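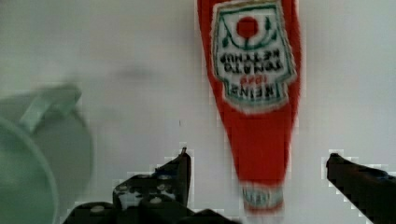
Gripper and wrist camera. The build group reviewed the state of the arm, which is now on its third set of fingers. The current pair opens wide enough for the condiment set, and the view from the wrist has both fingers in it with the Heinz bottle between them, cap end nearest the gripper. Members agreed the plain pale background should stay for now. Two points were raised: the red of the bottle is blurred, and the edges of the dark fingers break up into blocks. Lower compression to be tried first, then a shorter exposure.

Minutes of the previous meeting, March 12, 2018, were accepted with one correction: the spare servo horns are in the Nusto drawer, not the Jalali one.

Frame and wiring. The Pirwood base plate has been redrilled to take 6 bolts. Cable to the wrist still rubs at the elbow joint - sleeve to be fitted before the next long run. No change to the power supply.

Software. The Unusance controller logged 172 grasp attempts since the last meeting. The log file holds 1,943 lines and is to be split by session. The homing routine fails if the arm is started with the elbow past vertical. Agreed to add a check at power-up and leave the routine itself alone.

Costs. Spending to date stands at 732 dollars. One further pair of finger blanks approved. A second camera was discussed and put off until July.

Actions: lower the compression setting; fit the cable sleeve; write the power-up check; order finger blanks.

Any other business: bench two to be left clear overnight.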